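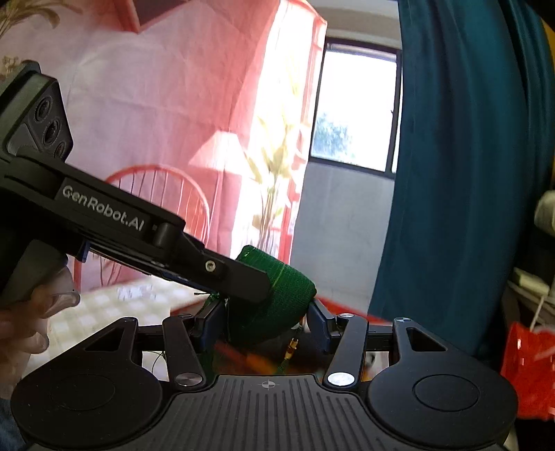
Skien, October

Search tickets Search Clear

We use cookies to keep you signed in to the tracker. Accept Settings

Gripper width drops to zero during two-handed holds
Opened by Telma Farías, October. Component: Dikik (pose and width estimation). Status: fixed, awaiting release

Reported behaviour

When both hand-held grippers are on the same object, the width channel for one of them falls to zero and stays there until the jaws open again. Pose carries on as normal. The exported episode passes validation, so the first we knew of it was the Fovance planner closing both hands fully on playback.

The wrapped bundle does it most often – the one in dark green self-adhesive tape, held in the jaws of one gripper with the finger tip of the other pressing down on top. Single-handed grasps of the same bundle are fine.

Out of 40 two-handed episodes, 13 have the fault.

Setup

Dikik on the bench machine, default config, both devices calibrated the same morning. Export through Wunier, playback in Fovance. Curtain open, strong daylight from the windows.

09:50 – Parveen Weerakoon
Could be exposure. Please re-run the bad episodes with the brightness normaliser on and attach the width plots.

11:15 – Telma Farías
Done. No change in any of them. The dropout starts on the same sample with the normaliser on or off. I also recorded 5 new episodes with the curtain drawn and got the fault in two.

11:40 – Parveen Weerakoon
Not light, then. Can you turn on debug logging for the width estimator and send one bad episode?

13:05 – Telma Farías
Attached. The line that repeats is:

width: finger track lost, candidates=3, fallback=last_closed

13:30 – Omolara Igwe
That explains the zero. The estimator expects two finger candidates. When the other device's finger comes close enough it is picked up as a third, the tracker gives up, and the fallback writes the closed value. It ought to hold the last good reading and mark the sample as invalid.

There are two faults here and I would like to keep them apart:
1. The candidate filter accepts fingers that belong to the other device.
2. The fallback writes a number that looks real.

14:10 – Floor De Bruijn
Second one is a small change and I have it on a branch. Lost track now gives NaN plus a flag. Wunier needs to accept NaN in that column or the export will stop with a schema error.

14:25 – Maj-Britt Midtbø
Wunier side merged. Validation now fails any episode with more than 5 flagged samples in a row.

16:45 – Omolara Igwe
Filter fix is up for review. Candidates are checked against the linkage position from the device's own calibration and dropped if they don't fit. Re-processed all of Telma's original set and the width is continuous in every episode except one, where the track is lost at first contact and correctly flagged.

Workaround until release

Set width.fallback to hold in the Dikik config and re-export. Don't train on older two-handed exports without checking the width column for flat zeros.

Still open: the Halvorsen converter reads NaN as 0. Telma to raise a separate ticket.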